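Marble-pattern surface

From the Household Surfaces pages
31 August 2022 | By Consuelo Goicoechea
Shares: 342 | Comments: 3

A marble-pattern surface is a countertop, tabletop or wall panel that has the look of veined marble. The term covers slabs cut from natural stone as well as manufactured materials that copy its appearance, among them printed laminate, engineered quartz, cast resin and adhesive film. In everyday use it describes the pattern alone and says nothing about what is underneath.

Pattern

Natural marble forms when limestone is changed by heat and pressure. Minerals other than calcite, such as clay, iron oxides and graphite, are drawn out into the streaks known as veins. Gray and black veins usually come from carbon-bearing material, and brown or yellow ones from iron.

Makers of imitation marble work from scans or photographs of real slabs, or from drawn artwork. Designs are commonly sorted by how the veins behave. In a cloudy pattern the color drifts in soft patches with no clear edge. In a branching pattern thin lines fork across a pale ground. In a banded pattern the veins lie close together in layers, much like sediment, and may bend into waves and folds. Many designs mix these types. Gold veining is a frequent addition and is used mostly on white and gray grounds.

The size of the repeat matters on a long counter. The Cidine pattern book, put together by the designer Unai Urquijo, lists 407 marble designs and gives the repeat for each. The longest is 1600 millimeters. A short repeat can be noticed when the same curl or streak comes around again a little farther along the counter.

Color and surroundings

Gray and white designs are among the most widely used because they go with most cabinet and wall colors. They are often set against plain walls, though patterned wallpaper is also used. Where both the counter and the wall carry wavy lines, decorators tend to keep one of them strictly black and white and let the other hold the softer shades. Small items in a single strong color, such as trays and storage bins, show up clearly on a gray surface.
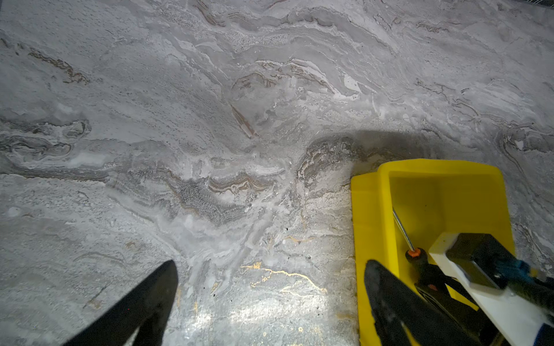
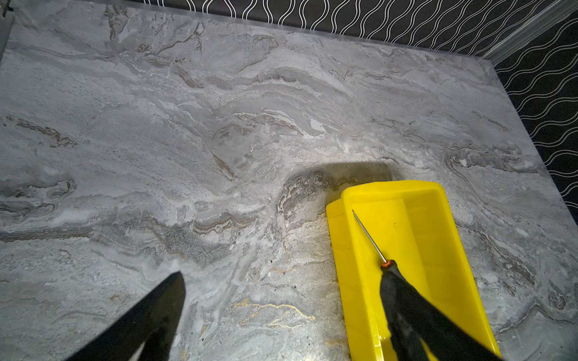
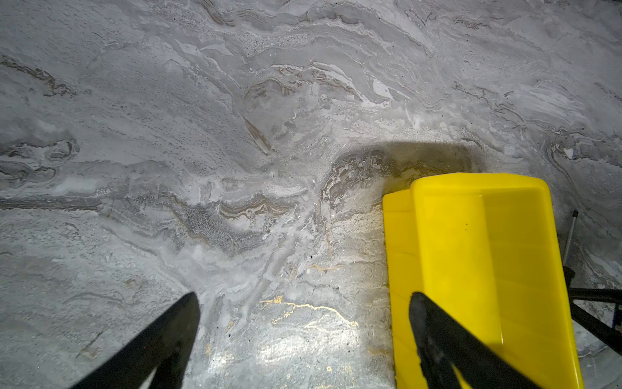
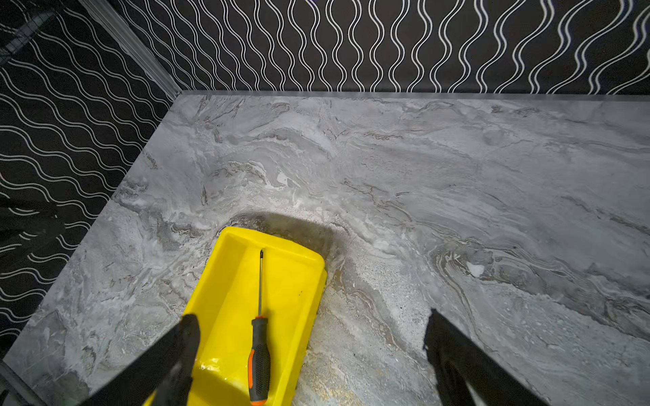 Finish

Surfaces are sold in polished, satin and matte finishes. A polished finish deepens the dark veins but reflects lamps and windows, and under a bright light part of the pattern can wash out to white. Satin and matte finishes spread the light more evenly and hide fingerprints better. On real marble a polished finish also shows etching, the dull marks left when acids such as lemon juice or vinegar react with the stone.

Edges and joints

The back edge of a counter is normally closed with a narrow strip, an upstand or a bead of sealant, which keeps water out of the gap at the wall. Walls are seldom perfectly straight, and the strip also covers small differences in the gap. In corners the counter may be mitered or butt-jointed. On banded patterns a miter joint makes the veins change direction sharply - some fitters prefer a butt joint for this reason. Rosalía Robles, in her notes on the Trurnmont kitchens, recommends laying out both pieces dry before any cut is made.

Care

Most manufactured surfaces can be wiped with a soft cloth, warm water and a little dish soap. Scouring powder scratches laminate and dulls resin. Natural marble should be sealed, and spills of wine, coffee or oil should be blotted up promptly. Hot pans need a trivet on laminate, film and resin. Specks and pits that belong to the printed design are sometimes mistaken for dirt; these do not change with cleaning.

See also: Countertop; Laminate; Terrazzo; Wallpaper

Contact | Copyright Ivitach Home Reference | Back to top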